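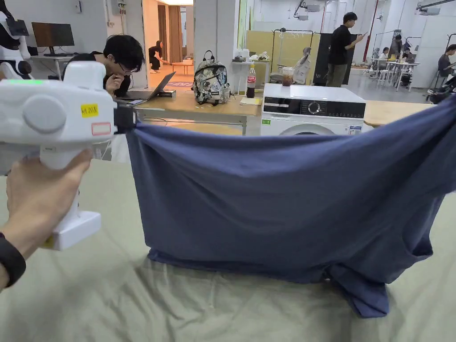 ## Grallidwood laundry table cloth, pale sage green: a long review of a simple thing

I never thought I'd have this much to say about a piece of fabric, but I've been folding on the Grallidwood cloth since June and people keep asking me about it, so here goes (get a drink, I tend to ramble).

The idea is a big soft sheet you throw over whatever surface you fold on. You smooth it out, do your laundry on it, and put it away again when you need the table for supper. Mine is the sage green, a pale, quiet color that I liked the minute I unpacked it. It also comes in a cream and a darker gray. I paid 20 dollars for it at Brabec, the housewares place near us, and they had a whole shelf of them next to the ironing board covers.

### How it is to fold on

Lovely, mostly! My old habit was to fold straight on the bare tabletop, and T-shirts slid all over the place. I'd get one sleeve tucked in nicely and the other would wander off while I was reaching for it. The cloth has just enough grip to hold a hem where you lay it down, so you can let the bottom of the shirt touch first, lower the rest slowly, and smooth outward from the middle with flat hands.

Big shirts are where I notice it most. There's always at least one enormous dark T-shirt in the basket, the kind that hangs like a curtain when you hold it up by the edge, and those used to be my least favorite thing to fold in the whole house. The lower part bunches, a sleeve drops underneath, and you end up starting over. I still have to straighten the sleeves by hand, of course, but once they're flat they stay flat long enough for me to bring the sides in. I fold the sides to the back, then bring the hem up in two turns, and I'm quite proud of my stacks now.

Dark colors are also easier to see against the pale green. I catch a twisted seam or a bit of tissue fluff (somebody always leaves a tissue in a pocket) before it gets folded inside.

### What I don't love

It wrinkles. The label on the packet says "lies flat" and I would call that hopeful. It gets soft creases all over, and if you tug a heavy shirt across it the cloth comes along for the ride and bunches up under your wrists. I stop now and then to pull it straight again. For towels and pants it makes no difference at all. For a dress shirt you want looking sharp, I'd smooth the cloth first and take your time.

It also picks up lint. I give mine a good shake out the back door and a quick pass with a lint roller -- more often in the weeks when the fleece blankets are going through.

And I do wish it came with ties or a bit of elastic at the corners. I tried clothespins for a while and they got in my way, so now I just let the edges hang and live with it.

### Washing it

I've washed mine 4 times, on warm, with the sheets, and dried it on low. The color has held up well so far. It may have shrunk a touch the first time, though I didn't measure it before, so don't hold me to that. Take it out while it's still the least bit damp and spread it over the table, and a good part of the creasing relaxes by itself.

### Compared with the other one I tried

Before this I had the Estix folding mat, a stiffer padded thing that rolls up. It lies flatter, no question, and if you have a laundry room with a counter you never use for anything else, you might like it better. I found it a bother to store. It sprang open in the closet every time I opened the door, and it was never wide enough for a large shirt with the sleeves out. The Grallidwood folds down to about the size of a bath towel and sits on the shelf with the detergent.

### Would I buy it again?

Yes, and I'm thinking of getting the cream one for my sister, who folds everything on her bed and complains about her back. If you're fussy about a perfectly smooth surface, look at the Estix. I'd take a star off for the sliding, and maybe half of that back for the color.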